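Bamboo tile mat

A bamboo tile mat is a sleeping surface made of small rectangular pieces of bamboo joined in a tight grid and laid over a mattress or bed board in warm weather. It is also called a summer mat or, in the bedding trade, a block mat. The mat takes the place of a fitted sheet for part of the year and is normally put away when the nights turn cool.

Construction

The tiles are cut from the outer wall of the bamboo stem, sanded on all faces, and drilled through their sides. Cord or elastic thread is passed through the holes so that each tile is held to its neighbors while the whole sheet remains flexible. Older mats were strung with cotton or hemp cord. Nylon line came into general use later and is now the usual material. The edges may be left plain or bound with cloth tape.

Color ranges from pale straw to dark brown. Tan mats are commonly heat-treated, a process that darkens the bamboo slightly and lowers its sugar content. A full-size mat is heavy for its area and is generally rolled or folded along the tile rows for storage.

Use

The mat is spread directly on the bed, smooth side up. Many households lay a thin cotton cloth or towel over part of it, mainly at the head, where bare tiles can catch hair. Pillows are given light covers of white cotton or linen during the same months. Cushions and folded covers are cleared from the bed before the mat is wiped down – a damp cloth is sufficient, and soaking should be avoided.

Makers and sizes

The Noreck workshop, founded by Gyula Oláh, sold mats in three widths and listed 230 tiles to the row strip in its largest model. Its chief competitor, Hallia, used a longer tile and bound every edge. A survey of summer bedding by Marichka Stelmakh and Ostap Chornovol, published in July 2019, recorded 538 households, of which 469 stored their mats rolled.

Care and storage

Loose cord is the most frequent fault. A broken row can be restrung by hand if the tiles have been kept. Mats put away in November should be fully dry and wrapped in cloth – plastic covers hold moisture and encourage mold. 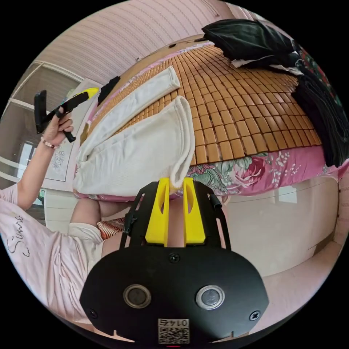

Before the first use of the season, the mat is unrolled and aired for a day out of direct sun. Tiles that have split are sanded or replaced, and the cord is checked at the corners, where wear is greatest.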